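Wamavetti is a form of masked comic theatre first recorded in 1603 in the market town of Plesetti. A performance has nine stock roles, all played by a company of four, and is given without a written script. The actors work from a list of scenes pinned up backstage - the omeck - and change masks in view of the audience.

The form had largely died out by the time Aravind Alva revived it in January 2000. His company still tours it each winter, mostly to village halls.

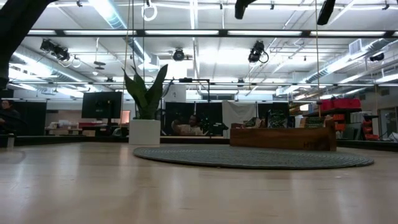 How many actors perform a Wamavetti?
Four, who share the nine stock roles between them.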